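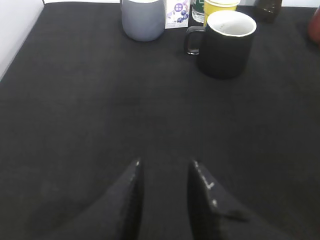

Handling open drinkware with a two-finger gripper: setup and working rules

Applies to: tabletop cells running the Remham task set, wrist camera fitted
Maintained by: Jadwiga Szczepańska
Last revised: 16th April

1. Scope

These rules cover picking, moving and setting down open cups, mugs and small drink containers on a flat table, with or without liquid in them. They do not cover glass stemware, sealed cans, or anything above 50 °C. Hot liquids have their own procedure and need a splash guard.

The general risk assessment for the cell must be signed before any of this is used. If the arm, fingers or table have changed after the last signature, the assessment is out of date and the cell stays in manual mode.

2. Preparing the table

Clear the table and check the cover for folds. A fold under a paper cup is enough to tip it when the fingers close.

Place the containers in a row along the wall side. Keep the near half of the table free for approach and set-down. Leave at least one open finger width between any container you intend to pick and its neighbors. Containers that are only there as clutter may stand closer together.

Mugs with handles: record the handle direction in the run sheet. A handle pointing toward the approach path changes the usable grasp angles, and the planner does not know this unless it is told.

Nested paper cups count as one object. If the task calls for a single cup, separate them by hand before the run. The gripper will not do it reliably.

Dark fingers over a dark table give poor contrast in the wrist view. Do not judge finger position from the image alone. Read the opening from the controller and compare the two.

3. Liquid limits

Fill open paper cups to half height or less. Weigh the filled cup and enter the mass in the run sheet. The upper limit for this finger set is 500 g including the container. Capped bottles may be fuller if they stay under the same mass.

Use water for the first pass of any new motion. Colored drinks are allowed once the motion has been repeated without a spill. Keep absorbent cloth within reach of the operator and outside the working envelope.

No liquid container may travel over the controller, the power supply or a cable run, capped or uncapped.

4. Grasping a paper cup

4.1 Open the fingers fully and bring the wrist to the pre-grasp pose, clear of the tallest object in the row.

4.2 Descend at reduced speed. Stop when the tips are level with the rim.
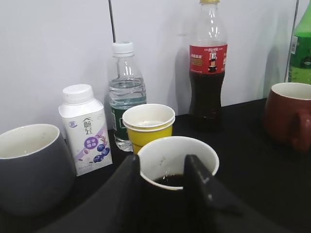
4.3 Decide on a wall grasp or a rim grasp and write it down. In a wall grasp both fingers stay outside the cup. In a rim grasp one finger goes inside and the wall is pinched. Rim grasps are permitted only with cleaned fingers, and the contents are discarded after the run. Nothing handled in the cell is to be drunk in either case.

4.4 Close in force mode, starting from the lowest setting. Increase one step at a time until the cup no longer slips during a short test lift. If the rim goes oval, back off one step.

4.5 Lift straight up. Hold for two seconds before any sideways motion.

4.6 Set down on the clear part of the table. Open the fingers slowly and retract upward, never sideways.

5. Stopping

The operator keeps one hand on the enabling device whenever liquid is on the table. Release it if a container tips, if a finger touches an object it was not sent to, or if anyone reaches across the table. Do not try to save a falling cup by hand.

After a spill, power down the arm before wiping. Inspect the finger joints and the underside of the wrist, then the table cover. Replace the cover if liquid has soaked through.

6. Records

Each run sheet lists the containers, fill mass, grasp type, force step and outcome. Aborted runs are kept. Thanakorn Boonchu checked 589 sheets in August and sent back those with a blank force step; such sheets can't be used to set limits.

Requests to change the mass limit go to Qiuyue Cui with the run sheets attached. Changes to the finger set go through Caneren, and section 4 must be repeated in full with water before the new set is released.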